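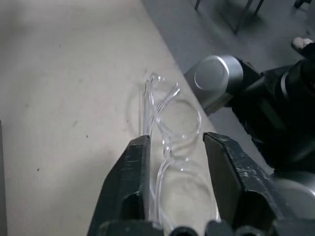
Clear plastic glasses on the table.

Home | News | Minutes | Join Us | Contact

Purbridge Reading Circle, minutes for Jan 20, 2019

I'm taking the notes again, so forgive the handwriting-to-typing errors! We got going a bit late (the Venley road was backed up) and went straight to the book. Three of us had finished it, all 496 pages, and the rest were somewhere in the middle and asked us very nicely not to give away the fire.

Opinions were split on the ending. I loved it, but the general feeling was that the last chapters drag. 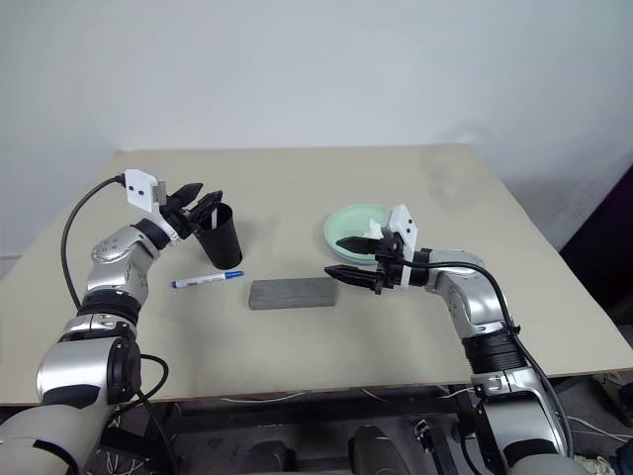

We then voted on the next pick and went with the Mfinanga stories, which are short and should suit everyone who's behind. The Wikness novel got three votes and moves to September.

Book sale: the library has offered us 2000 used paperbacks to sort, mostly mysteries, and we said yes before really thinking about where to put them. I'll ask at Venley if they can lend us shelves.

Dues stay the same. Please bring your own mug next time, and somebody remind me to return the big atlas!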